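**Gripper drops thin paper items, no fault raised**

**Ninwood_ops**
Two-finger gripper, Onix controller, textured black pads. It reports "grasp OK" on envelopes with only one finger touching. Closing force is fine on thick parts. Firmware updated in May, 387 cycles since, 12 drops. What should I check?

**vikport**
Your grasp check is probably reading contact on either pad – it needs both, plus a minimum closing travel. Stop the arm before you edit the threshold.

**Nông**
Same here. Try new pads?
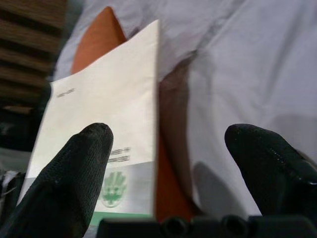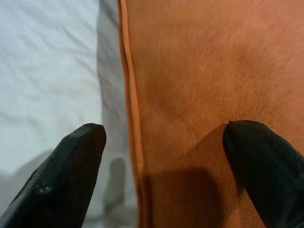 One fingertip in contact, wide gap between the fingers: envelope first, then tan surface.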